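Media and Public Opinion
Week 7 handout: When athletes comment on public events
Instructor: Firdevs Dönmez

Reading for this week: Dilek Toprak, "Speaking Out of Uniform," chapters 2 and 3. Bring the chapter 3 table to class on Wednesday.

1. The basic problem

A retired player gives an opinion on a strike, a trial or an election. By evening the quote is a headline. Reporters often treat the opinion as news even when the speaker has no direct link to the event. Toprak asks who picks up such quotes, which words they keep, and what readers take from them.

2. The Zendholm case

During the Zendholm transit strike in August, a former goalkeeper named Duman spoke for 14 minutes on a local radio show. Most of the interview was on youth soccer. He spent less than a minute on the strike and said the drivers "should have waited until school started." Toprak collected 292 news items that mentioned the interview. Only 23 of them said that he also supported the pay claim. 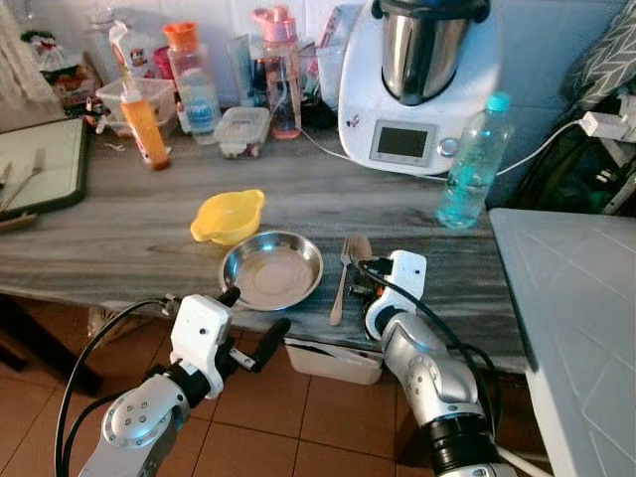
3. Terms to know

Pull quote – a short line lifted out of a longer statement.
Borrowed authority – trust earned in one field and used in another.
Second-day story – coverage of the reaction, with little new on the event.
Reply cycle – one public figure answers another, and each answer is reported in turn.

4. How the quote traveled

The radio station posted a short clip with the school line as its title. Selleo, a regional news site, ran it next to a photo of an empty bus depot. Wuser, a sports blog, added a reader poll. By the next morning the drivers' union was being asked about Duman and hardly at all about wages. 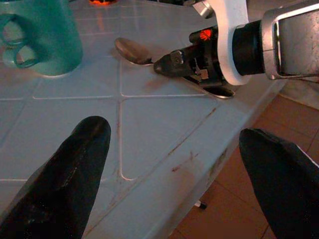

Note the order of these steps. The station chose the line first, and the later outlets mostly worked from the clip. Toprak found few signs that their writers had listened to the full interview. Keep this in mind when you code your own articles – record the source each one cites, and leave the box blank if it cites none.

5. For discussion

Did Duman's remark deserve coverage at all?
Would a fuller quote have changed the reply cycle?
How should a sports desk handle a labor story?

Coding sheets are due at the start of class.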